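Search this notebook
Go

Friday, February 7, 2025
Stringing bench, Evwood

Print | E-mail

Third day on the Sunder frames and my thumbs have filed a complaint. Strung two at 51 pounds with the Custimix hybrid, one after the other, same clamps, same operator, same bad coffee. The first lost four pounds overnight. The second lost hardly any. Chang-ho blames the clamps. I blame Chang-ho, who cleaned them.

Ball machine counter read 1271 when the first main went, just off center at the throat end. We had hoped for 2000. The brochure says "up to 2000," a phrase that also covers zero.

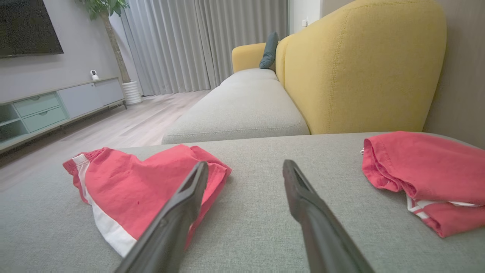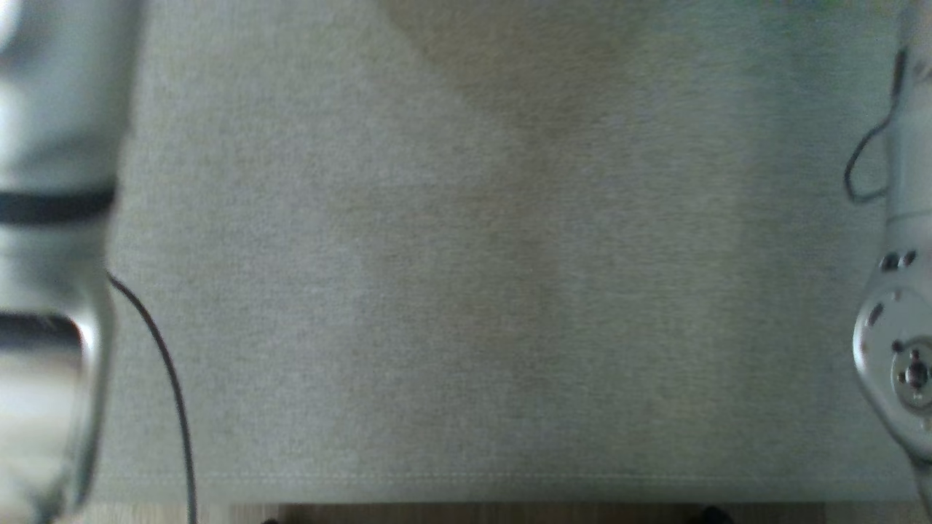 Light gray fabric in both; red clothing in the first only.

Yung-ching hit with the survivor for an hour and called it "fine, like a rental." She wants her backhand blamed on the January batch. Noted, not accepted.

To do: swap the left clamp, restring at 51, leave overnight, do NOT let anyone play with it before I've measured. Ask Chu whether the new grommets are ever coming or if I should take up badminton.

Comments

Shuk-fan Yen: Which clamp did you start the crosses from? Mine drifts too.

Rory Matheson: It was me who played with it. Sorry. Felt great though.

Ming-te Yang: Put the coffee on the test sheet as a variable.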